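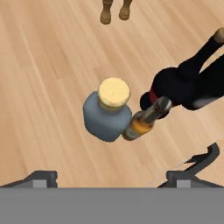
## Re-oiling a softwood floor

This method is for bare or previously oiled boards. Varnished floors must be sanded back first. If you are unsure which you have, put a drop of water on a board: on varnish it sits as a bead, on worn oil it soaks in and leaves a dark spot.

### Preparation

1. Clear the room and vacuum along the seams with a brush head.
2. Wash with floor soap, well wrung out. Leave overnight.
3. Rub down by hand or with a pole sander, always with the grain. Worn patches near doors need a second pass.
4. Vacuum again, then wipe with a dry cotton cloth.

### Oiling

Stir the tin thoroughly - the solids settle, and shaking leaves bubbles. Start at the wall furthest from the door and work 3 boards at a time over their full length. Stopping halfway along a board leaves a lap mark that only sanding will remove.

Apply thinly with a short-pile roller. Wait for the time given on the tin, then buff off everything that has not soaked in. Any oil left standing will turn tacky.

Allow the first coat to dry before applying the second. The second takes much less oil.

### Rags

Oily rags can catch fire by themselves. Lay them flat outdoors to dry, or soak them in water and keep them in a lidded metal tin.

### Aftercare

Keep rugs off the floor until the oil has fully cured. Wipe up spills at once during this period and do not wet mop.

Revised 29th November. Corrections to Priit Siliņa.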